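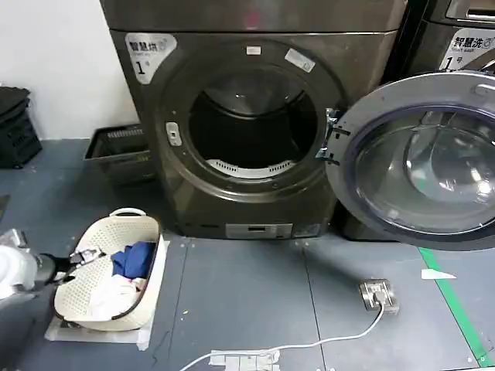 Machine no. 1 with the door open.

Progress report to the Vundell fund
Homemade hair rinses and the Cai shampoo bar
Voltovthorpe, Nov 10, 2022

You asked in March for a plain account of whether the kitchen-cupboard hair rinses we were funded to look at do what people say they do. We are past the halfway mark and my answer so far is "not much, with one exception I don't fully trust." The details are below. I have left out the comments people wrote on their forms about the smell, though there were plenty of them.

What we set out to do

The claim we started with is the one you find on every home beauty page: that a vinegar rinse after shampoo "closes the cuticle," removes buildup and leaves hair shiny. A second claim, made for the cold green tea rinse, is that it cuts down on shedding. A third is that rosemary water does both. We wanted to see whether people could tell these apart from plain water when they didn't know which bottle they had.

We signed up 40 people, all of whom wash their hair at least twice a week and agreed to stop using leave-in products for the length of the trial. Everyone uses the same unscented shampoo bar, made by Cai. Everyone gets a brown bottle with a letter on it and a sheet to fill in after each wash.

Where we are

Of the 40, 18 have finished both rounds. Another 16 have finished the first round and are partway into the second. The rest have either dropped out or stopped returning sheets, and I am treating those as the same thing until I hear otherwise.

The vinegar rinse was made with one tablespoon of apple cider vinegar to a cup of water. I am aware that many recipes use far more. We tried a stronger mix on ourselves first and I would not give it to anyone with a scratch on their scalp. The green tea was steeped for 10 minutes, strained twice and kept in the fridge. Rosemary water was simmered, cooled and strained. It goes off faster than the recipe pages admit, and one batch had to be poured away.

Hiding which bottle is which has been the weak point. You can't make vinegar smell like nothing. We put a drop of lavender oil in every bottle, the plain water included, and it helped with the tea and the rosemary. With the vinegar I think most people guessed, so anything good they say about it should be read with that in mind.

What people reported

Softness: no difference between rosemary water and plain water that I would put my name to. Green tea came out a touch lower than water. Several people with light hair thought it left a tint, and I think they may be right.

Shine: vinegar scored higher than the others. This is the exception I mentioned. It could be real. The shampoo bar is a true soap, our tap water is hard, and a mild acid rinse ought to lift soap film. But if that is the whole story, then the rinse is fixing a problem the bar made, and people using an ordinary liquid shampoo may get nothing from it. None of the recipe pages I have read mention this.

Shedding: I would like to drop this measure. We asked people to collect hair from the drain and the comb, and the results swing so much from one wash to the next that I could prove anything with them. The one person who was very keen on the green tea had also changed her brush. 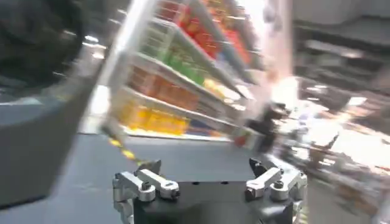
Store shelf and aisle.

Supplies and costs

Spending is under budget, mostly thanks to the ingredients being so cheap. Vinegar, tea and dried rosemary all came from ordinary grocery stores. The bottles were bought from Zeneck, and I have a complaint about them: the caps on the first delivery leaked, and they sent replacements only after the third letter. I have not charged the wasted rinse to the project.

I did look at the ready-made "botanical vinegar rinse" that you suggested we add as a comparison. The label puts water first and vinegar fifth, after two thickeners and a perfume. I don't see what we would learn from it, and at that price I'd sooner spend the money on a proper liquid shampoo group. Please tell me if you feel strongly the other way.

Problems

Two people had an itchy scalp in the first week on vinegar. Both stopped, as the instruction sheet told them to, and both said it cleared up. I have moved the warning to the top of the sheet and put it in larger type.

The sheets are too long. I wrote them, so that one is on me. By the fourth wash people were ticking straight down the middle column, and those scores are close to useless. The new sheet has four questions on it.

There is also the matter of how the work gets talked about. Your spring newsletter said we were "finding out why vinegar works." We are finding out whether it does, and I'd be grateful if the next issue said so. I have had two people tell me they joined after reading that line, which is a poor way to begin a blind test.

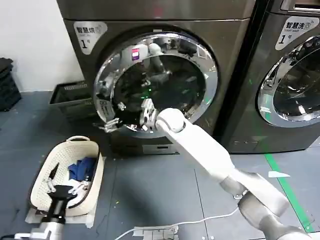 Mahlet Negussie read this report in draft and thinks I am being too hard on the vinegar. Her view is that if people's hair looks better to them after a soap bar and a cheap rinse, then that's a useful finding for anyone who uses a soap bar, and we should say so now without waiting for the second round. She also says the guessing problem cuts both ways - some people dislike the smell so much that they would mark it down whatever it did.

I take the second point. On the first, I would still wait. A result that depends on the soap and the local water is a narrow one, and once it is in print it will be copied without either of those attached.

Next steps

Finish the second round with those still taking part. Start a small group on liquid shampoo, with vinegar and plain water only. Stop the rosemary water when the current bottles run out. Stop counting hairs, if you agree.

I need a yes or no on the liquid shampoo group before I order more bottles, and I would like permission to buy them from somewhere other than Zeneck.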